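Flollcombe toy library extends its hours and updates borrowing arrangements

The Flollcombe Toy Library will extend its opening hours from March, following a review of member services carried out over the winter program. The changes apply at both the Burton Street and Sarkar Hall branches. Existing members do not need to re-register.
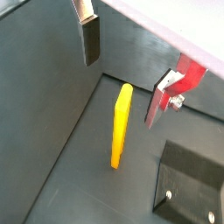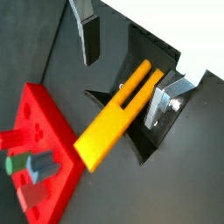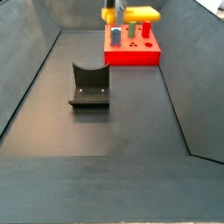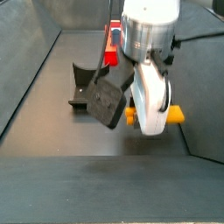

Under the new arrangements, Burton Street will remain open until 6 pm on each of its regular borrowing days, and Sarkar Hall will open at 9 am. Families with children in school or long day care had asked for a later closing time at Burton Street in particular, and the library thanks those who completed the member survey. The holiday timetable is unchanged and is displayed at both branches.

Borrowing limits

The standard loan period remains 2 weeks. Each household membership may now borrow up to 13 items at a time, including puzzles and games. Large items — ride-on vehicles, play kitchens, climbing frames and similar — continue to be limited to one per household and must be booked in advance through the front desk. Members are asked to bring a suitable vehicle for collection, as staff are unable to hold large items past closing.

Loans may be renewed once by telephone or at the desk, provided no other household has placed a reservation. Party packs cannot be renewed.

Returns and missing pieces

All items should be returned clean, dry and complete, in the bag or tub in which they were issued. The contents card attached to each item lists every piece and should be checked at home before the item is returned. Where a piece is missing, members should tell the desk at the time of return. A replacement charge applies only if the piece has not been found within 36 days, and no charge is made for ordinary wear.

Members who find a stray piece from an earlier loan may leave it in the returns chute at either branch. A note of the item's catalogue number is helpful but not required.

Batteries are not supplied with loans. Members are reminded to remove their own batteries before returning an item, and to keep button batteries out of the reach of children at all times. Any toy with a loose or damaged battery cover should be put away immediately and reported to the desk.

Collection for younger children

The library has reorganized its shelves for children under three. Items suitable for this age group are now kept together near the entrance at Burton Street and carry a green label on the contents card. The label is a guide only and does not replace adult supervision. Parents and caregivers who are unsure about a particular item are encouraged to speak with staff before borrowing.

A small range of switch-adapted toys is also available through the Gurolo Lending Collection, which is housed at Sarkar Hall. These items may be borrowed for a longer period by arrangement. No referral is needed, and they count toward the household limit in the usual way.

Membership fees

Annual fees will not increase this year. The concession rate continues to apply to students, seniors, foster families and holders of a valid income assistance card. Community groups, home daycares and playgroups may apply for an organizational membership, the terms of which are set out on the reverse of the application form.

Forms may be collected from either branch during opening hours. Completed forms should be returned in person with one piece of identification showing a current address.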